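Search this site Search Go

Home | Programs | Residencies | Reports | Contact

Progress report no. 2 — Tostard video and sound program
Dec 29, 2018
Posted by the program coordinator, Molix

Second report on the grant, covers August up to the holiday break. Sorry for the short form, the long one goes in with the final accounts.

Where we are

Four of the six new works are finished and signed off. The fifth is in the edit. The sixth, the two-channel piece for the stairwell at Baxter, has not started shooting and I'd rather say so up front. The artist lost most of the fall to another commission that overran. We have a new schedule in writing and a first shoot in the early spring. If that slips again we show five works and move the fee to next year, with your OK.

Tape transfers going well. 168 tapes in the Pralia deposit when we signed, all of them now logged, cleaned and boxed. Transfers are done on everything except 18 that are sticky and need baking before anyone puts them in a deck. Quote for the baking came in under what we had budgeted. Most of the early performance recordings are in better shape than the labels suggested. Several labels are plain wrong, so the catalog is being corrected as we go and the list you got in the summer should be thrown out. New one to follow.

Exhibition at Baxter

Opened on schedule. Three rooms, the long one blacked out. The projection in the long room was too dim for the first week — wrong lens, our mistake, the hire company swapped it without charging. Sound bleed between rooms one and two is still a problem. We hung felt in the doorway, which helped some. A proper baffle is in the equipment line for next quarter.

Attendance around 20 a day midweek, better on weekends, and the opening was full. That is lower than what we put in the application. Reasons as far as we can tell: street closed for the water main work most of the run, and the signs went up late. People who do come stay a long time. The floor staff say the slow piece with the doorway and the rain gets people sitting on the floor for the whole loop, so we have added benches.

Two reviews, both local, one good and one mixed. The mixed one said the wall texts were too long. They were. Cut them by half.

School visits

Behind. We promised a visit a week through the fall and managed a bit more than half of that. Bus money was the sticking point for the schools, not interest, and we did not see it coming. Have moved a small amount from the print line into transport (under the limit that needs your approval, I checked) and bookings for January and February are already better. The workshop where students make a one-minute single shot piece with no cuts is the one teachers ask for. We will run more of those and drop the lecture, which nobody much liked including the person giving it.

Residency at Tostard

Two residents this period, one to come. The first worked on long takes and slowed footage, finished a ten minute piece and gave a public talk. The second spent the whole stay on sound and has a set of recordings but no finished work yet. That is fine under the terms, there is no requirement to deliver. Both asked for longer stays. Both complained about the heating, which we have raised with the landlord twice now.

Applications for the third place closed with more entries than last year, and stronger ones. Panel meets in January. We have asked the panel to look harder at people who have not had a museum show, per your note on the last report.

Money

Spending is a little under plan overall. Artist fees on plan. Equipment hire over, mostly projectors, becuase the Baxter run was extended by two weeks. Travel under. Archive line well under while we wait on the baking. No change requested to the total. One request to move the unspent travel to equipment, form attached seperately.

Invoice for the second payment went in earlier this month. Would be a help to have it before the end of January, as the residency fee falls due then.

Problems and risks

- Stairwell commission, as above. The big one.
- Rights for two of the older tapes at Pralia. The estate has not answered. They are transfered but we will not show them or put them online until we hear.
- Storage. The server is nearly full and the uncompressed files are bigger than we planned for. Pricing a second unit now. A copy of everything is held at another site, and that will continue whatever we buy.
- Our technician is part time and doing full time hours. Need to fix this before the spring install.

Next three months

Finish the edit on work five. Shoot work six. Bake and transfer the remaining tapes. Publish the corrected catalog, at least the first half. Close the Baxter show and pack it — Pralia has asked to take a smaller version for the summer, talks are friendly but nothing is signed and they have not named a budget. Third resident arrives once the panel has picked.

We would also like to talk to you about a small printed book, essays plus stills. Not asking for money in this report. Just flagging it so it is not a surprise.

Visitor comment cards and the full budget sheet are in the shared folder. Happy to go through any of it on the phone.

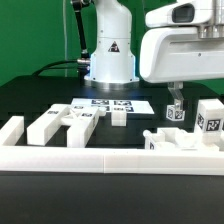

White robot arm and gripper, green backdrop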